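Drying Small Washables Without Losing Them

Reusable cleaning pads, dishcloths and odd socks cause most of the trouble in a small laundry. They slip behind the drum, or they dry in a ball and smell sour by Thursday.

Wash pads in a mesh bag at the setting on the label. Skip the fabric softener - it coats the fibers and they stop soaking up water. 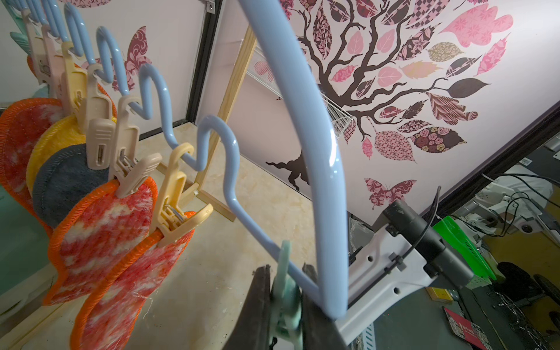
Shake each piece hard before hanging it. Clip thick pads by the edge and leave a gap of 2 inches if you have the room. Stitched borders dry last, so feel those before you put anything away.

Turn the pads over after a few hours if one side faces a wall. A small fan on low helps in November, when the windows stay shut. 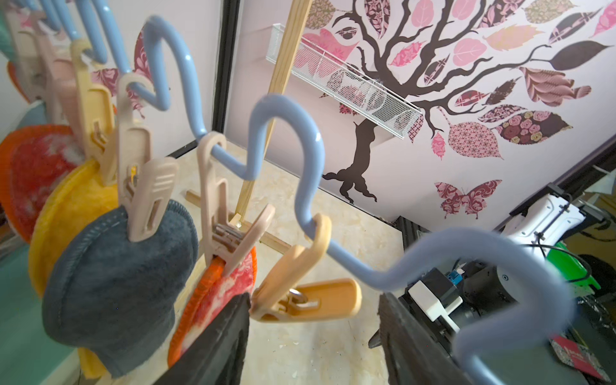
Storing Them Dry

Closed tubs trap any damp that is left. Wire baskets are better, hung at shoulder height. Wipe the wire with a dry cloth now and then.

Keep floor pads and dish pads in separate baskets. Two colors of thread sewn through the hem will do for telling them apart.

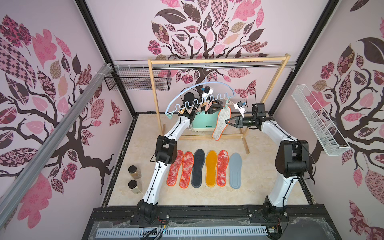

Check the basket hooks when you dust. If one has worked loose, move it to a fresh spot on the wall and fill the old hole.

Throw out pads that stay stiff after a wash. Worn ones are still good for shoe polish or bike chains.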